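3.2 Pictorial cloths and the problem of the repeat
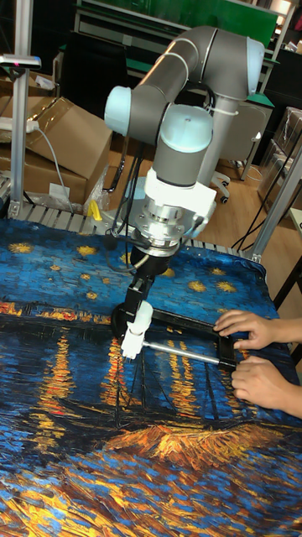 Figure 2. Table covering of the pictorial class: printed cloth with a Van Gogh-style starry night over water.

The survey divides printed table coverings into two classes. Repeat cloths carry a motif that recurs at a fixed interval, so that any part of the surface can stand for any other. Pictorial cloths carry a single composition, most often a reproduction or imitation of a known painting (Figure 2). The distinction matters for wear assessment. On a repeat cloth, a faded area can be compared with an unfaded instance of the same motif elsewhere on the same piece. On a pictorial cloth no such internal reference exists, and any judgment of color loss has to be made against a second, unused copy or against a stored measurement.

Of the 534 cloths examined, the pictorial class was the smaller but produced most of the disagreement between raters. Kneath and Geraghty graded every piece separately, using the same gray scale and the same light cabinet, and met only after both sets of grades had been entered. Their grades for repeat cloths matched closely. For pictorial cloths they diverged most where the design itself contained soft changes of tone, as in painted skies, water and haze. In these areas a rater has to decide whether a pale patch belongs to the design or to its history of use, and the two raters did not always decide alike.

Night subjects raised a separate difficulty. A dark ground shows abrasion early, as the undyed core of the yarn begins to appear at the crowns of the weave. The same ground hides light staining almost completely. Day subjects behave the other way around - stains are plain to see, while moderate abrasion passes without notice. A single combined wear grade, as used in our earlier work, therefore favors one kind of subject or the other depending on how the cloth has been used. We report abrasion and staining separately throughout this section and do not average them.

To supply the missing reference, we adopted the Lorklow procedure with one change. In its original form, the procedure calls for readings at points placed on a regular grid. A regular grid suits a repeat cloth but tends to land on design boundaries in a pictorial one, where a small error in placement gives a large error in color. We instead placed 20 points by hand within areas of even tone, marked them on a clear overlay, and used the same overlay for the worn piece and its unused copy. Registration was checked at two opposite corners of the printed area. Where the cloth had shrunk unevenly, the overlay was moved in stages and the reading repeated.

Laundering followed the Fomider schedule. Pieces were washed flat-packed in mesh, line dried and pressed from the back at low heat. Readings were taken after conditioning overnight. A few pieces were withdrawn when the hem failed before the print did; these are listed in the appendix and left out of the color results.

Two limits should be noted. First, unused copies could not be found for all pictorial designs, and the designs for which they were found are likely to be the more common and more recent ones. Second, the unused copy is assumed to match the worn piece as it was when new. Variation between print runs makes this doubtful for some suppliers. Readings from paired unused copies, bought in January from separate sellers, showed differences large enough to be mistaken for light wear - in one pair, a full half step on the gray scale. Abrasion grades below that level are therefore treated as no change in Section 3.3.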